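Equipment Planning Coordinator, Kitchen Automation
Plokwood, Triltberg site
Full time, on site
Reference 2194

Plokwood runs contract kitchens for schools, hospitals and office buildings. Over the next two budget years we will be buying robot arms for the dishrooms at our larger sites, and we need someone to plan that spending and keep it on track.

The job sits in the purchasing group and reports to Halima Effiong, Head of Equipment. You will work most days with Tanko Oyelaran, who leads the simulation team, and with the site managers who will have the machines on their floors.

What you will do

Keep the equipment budget for the dishroom program, including arms, grippers, mounts, guarding, spare parts and service contracts.
Write purchase specifications with the engineers and send them out for quotes.
Compare quotes on total cost over the life of the machine. Past comparisons used purchase price only, and we had to redo several of them.
Schedule site surveys and record counter depth, power supply and floor loading for each dishroom.
Track lead times. Gripper fingers are a wear part and have been our slowest item to restock.
Decide with Tanko's team which racks and dishware a site can keep and which must be replaced before an arm goes in.
Present a spending forecast every quarter.

The program covers 49 dishrooms. Igwe, our leasing partner, handles financing for part of the fleet, and you will be their main contact on delivery dates and returns.

What we are looking for

Three or more years in purchasing, facilities planning or project cost control
Good spreadsheet skills and the patience to check other people's numbers
Experience with capital equipment of any kind
Willingness to travel to sites up to six days a month

You do not need to have worked with robots. Experience with Kekus, our purchasing software, is helpful but we will train you.

Where the planning starts

Rack layouts are tried in simulation before we ask for quotes. You will not build the models, but you will sit in on the reviews and turn the results into line items.

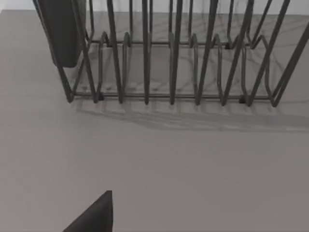
Simulated counter with wire dish rack, one board in the left slot, gripper fingertip at bottom.

Pay and benefits

Salary depends on experience. We offer health and dental cover, paid leave and a retirement plan. Site travel is paid at the company mileage rate.

How to apply

Send a resume and a one-page letter to Ebony McKinnon in Recruiting, Room 214, Plokwood, Triltberg, or use the form on our careers page. Quote the reference number. In the letter, tell us about one equipment budget you managed and what changed between the first draft and the final figure.

Applications close 2 November 2024. Interviews are held in person with Halima Effiong and Pieter Pretorius from Finance.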